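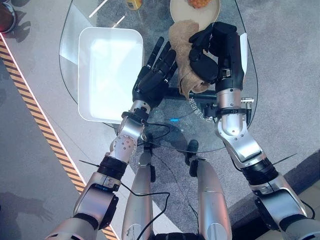

4.2 The catch-all container

I went into the diaries expecting to write about shelves. We had asked 22 households in Reddale and Dunbridge to jot down, every evening, where they had put things that had no fixed place, and I figured shelves and drawers would win easily. They didn't even come close. What people wrote about, over and over, was the bin on the table, or the tray by the door, or "the bowl" (always "the bowl," as if I'd been introduced to it). I ended up coding more than 900 entries, and catch-all containers show up in more of them than any other kind of spot.

A quick word on terms. I'm calling something a catch-all if the household puts unrelated things in it, and if at least one person in the house thinks of it as temporary. That second part matters a lot to me. A toolbox is mixed too, but no one apologizes for a toolbox. People apologized for their catch-alls constantly! One Dunbridge diary has "must empty this" in August and the same three words again at the end of the study, same bin, and as far as I can tell from the entries nothing had left it in between except a pair of scissors.

Holger Backlund's older work on hallway furniture in Rønning treats this kind of thing as overflow: the cupboards fill up, and the extra stuff spills onto whatever is flat. I like that paper, and I started out with his coding sheet, but it doesn't fit our diaries very well. Plenty of our households had empty drawers within arm's reach of a packed bin. When I asked about this in the follow-up interviews, the answers were mostly about seeing. A drawer hides things. An open container with low sides keeps a half-finished job in view, and also keeps it from wandering off. "If I put it in the drawer I've decided something," one participant told me, and I've been chewing on that sentence ever since.

So I went back and sorted the entries again, this time by what still had to happen to each item. Some were waiting for a person (mail, keys, a library book for a kid to take back). Others were waiting for a task, like washing or mending. The last group was waiting for a decision, and this is the one that hangs around. Cloths turned out to be a nice test case. A rag or towel could land in any of the groups depending on the house, and the same household sometimes moved it between them: "for the wash" one evening, "maybe for the car" a few evenings later.

Height and position also came up more than I'd planned for. Valter Haugen and I had left a blank box on the diary sheet for remarks, mainly so people wouldn't feel boxed in, and a lot of them used it to tell us where on the table the container sat. Middle-of-the-table bins got moved at mealtimes and so got looked through. Bins near an edge stayed put. I didn't code this properly the first time around and had to go back through the Erkomthorpe pilot sheets to check that I wasn't fooling myself. The pilot only lasted 40 days, but the pattern is there too. Figure 3 gives an idea of the kind of placement and mix I mean.

Figure 3. Open bin at the edge of a glass tabletop, holding a crumpled cloth and a white cylindrical item.

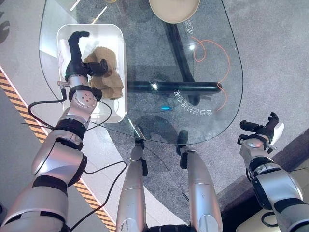 Maj-Britt Løken, reading a draft of this section, wrote back that I was letting the container do too much of the work: in her view a household with no bin at all would just use the corner of the table, and the diaries would say "the corner" where mine say "the bin." She may be right about some of them. Two of our Reddale families had no container that fit my definition, and both did have a patch of counter they talked about in much the same way. But those patches got cleared when guests came over, and the bins mostly got carried into another room with everything still inside.

We use cookies to improve your reading experience. By continuing to browse you accept our cookie policy. Accept | Manage settings

That carrying is what I'd like to follow up on. A bin lets you postpone a whole set of small choices in one go, then bring them all back to the table later, and a corner can't do that. Ingegerd Midtbø has suggested looking at house moves, where the catch-all sometimes gets packed as it is and unpacked the same way. I don't have the entries to say anything about that yet, and I come back to it briefly in Section 5 along with the question of who in the house finally does the emptying.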